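Setting out before serving: pastel tableware and the order of a shared lunch

Huia Bright and Rawiri Pomare
2021-10-20
11 min read
14 shares | 3 comments

4.2 Laying out

The second stage of the lunch, which we call laying out, gave us far more to write about than we had expected. In the diaries it is often squeezed into a single line ("got the plates down"), yet it takes up a good share of the time people spend at the table before anyone eats. Of the 2,354 diary entries collected in Cloltelthorpe, 732 mention plates or bowls being put down before any food was ready, and 712 of those also say something about where they went. We were delighted by how particular people were!

Three habits come up again and again. The first is to put down a covering, whether cloth, paper or an old roll of lining, and to treat its edges as the edges of the meal. Things that belong to the eating go on it, and things that belong to the cooking tend to stay near its margins. Diarists rarely state this as a rule, but they notice when it is broken, and several wrote quite crossly about a saucepan in the middle of the cloth.

The second habit is the row. Even at square or round tables, where rows have no obvious use, people lined up their plates and bowls while deciding who would have what. The Kuklow households did this most, often with the deeper pieces at the back and the flat ones nearer the person serving. One diarist called the front row "the waiting plates", a phrase we liked so much that we have used it ever since.

The third concerns colour. Mixed pastel sets were common in both towns, and we had supposed that people would group like with like, pink beside pink. They mostly didn't. Colours were spread about, and a bowl and plate of the same colour might well end up at opposite ends. When we asked about this in March, the usual answer was that each eater had a colour, so the pieces were being dealt out in the mind before they were dealt out by hand.

Figure 3 has all three habits in it, at the moment when one plate has been filled and the rest have not.
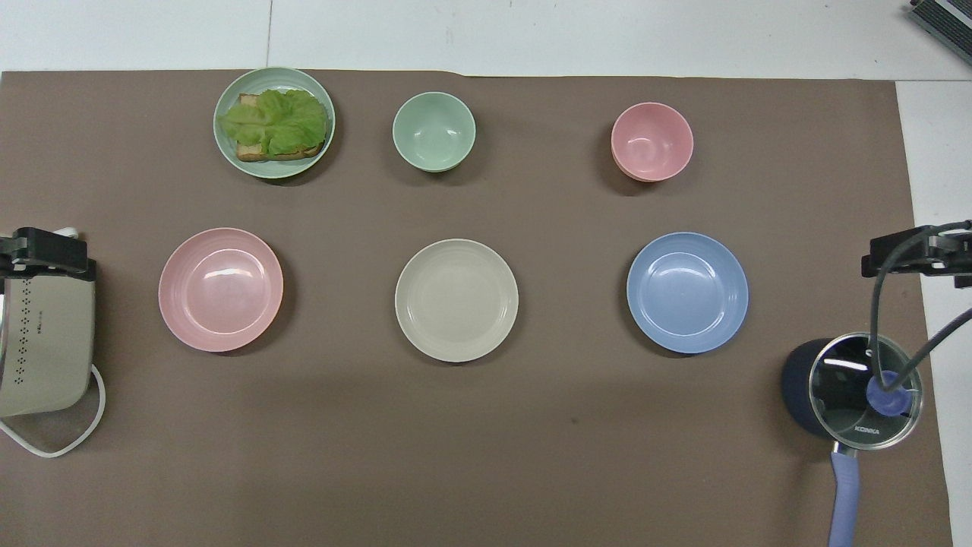

Huia Bright

Figure 3. Laying out on brown-gray paper. The sandwich, bread topped with ruffled lettuce, is on the green plate in the back row; the pink, beige and blue plates in front are empty.

The two pinks are a lovely case of the spreading we describe, with the bowl at the back right and the plate at the front left. The lidded pot stands off at the right, much as the diaries would lead us to expect. We coded the three front pieces as waiting plates and the two empty bowls as unassigned, following the scheme in Section 3.

Orlandini's account of table order treats the filled plate as the start of the meal. We would put the start earlier, with the covering, and Section 4.3 takes this up using the Lurnard interviews.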